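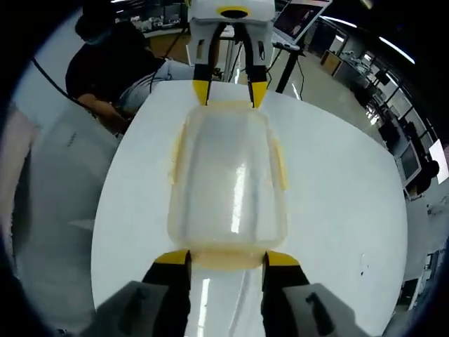
Drivdale 双夹爪递接数据：采集规范与数据说明

适用范围
本文件随 Drivdale 数据一起发布，写给采集员、标注员和下游使用者。内容只涉及两只夹爪在桌面上共同夹持一件物品的任务，即手持夹爪夹近端，对面的夹爪夹远端。单爪抓取见 Plester 目录下的说明，两边的字段名不完全一致，合并前先跑一遍 Huto 的检查脚本。

数据内容
共 2000 段，每段包含手持夹爪视角的视频、两侧开合量和时间戳。物品以半透明塑料食品盒一类的轻质容器为主。透明和磨砂材质反光较强，深度估计在这类片段上误差偏大，使用时请单独统计。

采集前
1. 检查指尖软垫。黄色软垫有裂口或翘边的，换新后重新标零。
2. 桌面擦净。细小黑点会被角点检测误认。
3. 线缆不得进入两爪之间的夹持区，固定后再把行程走满一遍。
4. 开机后等待 2 分钟再标定。
5. 急停按钮放在操作者伸手可及处，每班第一段之前试按一次。

采集中
物品长轴对准两爪连线。近端先夹，远端后夹，松开时顺序相反。远端夹爪运动期间，手不得伸入桌面上方。盒体出现明显变形即停止，该段标为 squeeze，不删除。
同一物品连续采集不超过 2 段，之后换位置或换朝向。
顶灯反光落在盒壁上属于正常情况，不要为此遮灯或调曝光，曝光参数全程锁定。

人员入镜
鱼眼镜头视野宽，旁边坐着的人和后方的屏幕都可能进入画面。开始前口头告知在场人员，并取得书面同意。露出正脸的片段由 Kuroda 工具打码后才能入库，屏幕上可辨认的文字同样处理。背影和手臂不打码。

标注
每段标四个时刻：近端接触、远端接触、近端松开、远端松开。接触以软垫贴上物体的第一帧为准，看不清时填 unsure，不要猜。盒盖卡扣的朝向为选填项。

已知问题
早期片段中远端夹爪的开合量有漂移，四月之后的版本已校正，原始值保留在 raw 字段。
左右两指的编号以各自夹爪的本体坐标为准，两爪相对时，画面中的左右与编号不一定一致。

更新
每周五合并修改。规范有改动时，先改本文件，再改脚本。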